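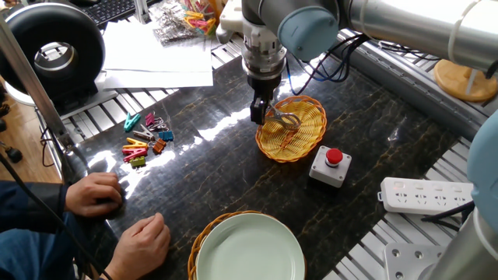

Clothespins, what do you keep them in?

wiltwood_marek
ok so I dumped all the clips out again, clothespins, binder clips, the little metal ones. Every color going. Want to sort them into round woven baskets, the shallow kind, but my wife says a basket is wrong for anything small. Opinions? Need to decide before the April cleanout.

dukano62
Baskets are fine. Big stuff in one, binder clips in the other. Done.

pegline
disagree. Small metal clips catch in the weave, had to pick mine out with tweezers. Jar with a lid.

wiltwood_marek
jar is a pain tho, I can't get my hand in. Hands aren't great in the mornings

Ctibor J
Put a plastic plate in the bottom of the basket. Nothing catches, and you can lift the lot out at once. Been doing it 2 years.

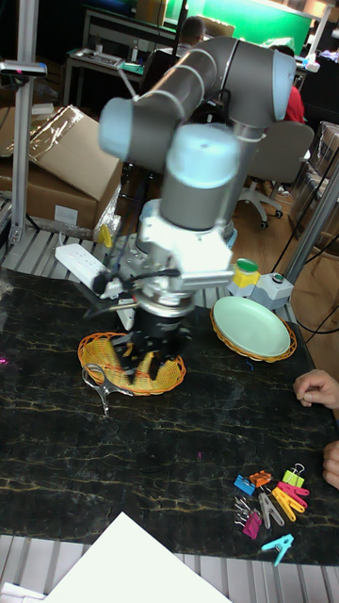

Any old picnic plate works. If it's a bit too wide it'll sit crooked, doesn't matter, stuff rolls to the low side and you just grab from there. Mint green here bc thats what was in the cupboard

pegline
a crooked plate would drive me nuts. Cut a circle of felt

Ctibor J
felt collects lint. Plate rinses off

dukano62
you are both overthinking clothespins

lumanlan_sue
Sort by type not color!! I did color once, looked great for maybe a day. Kids don't care if the blue one goes with the blue ones. And toss any with a weak spring, I had some 50 in a bag and kept 30.

wiltwood_marek
wasn't going to do color, but now I kinda want to. Plate idea is good, trying it tonight. Where do the tongs go? They live in the basket right now

pegline
kitchen drawer. why are tongs in with the clips

wiltwood_marek
for the tiny ones, see above re hands

pegline
ok fair. still say jar, wide mouth one

Ctibor J
plate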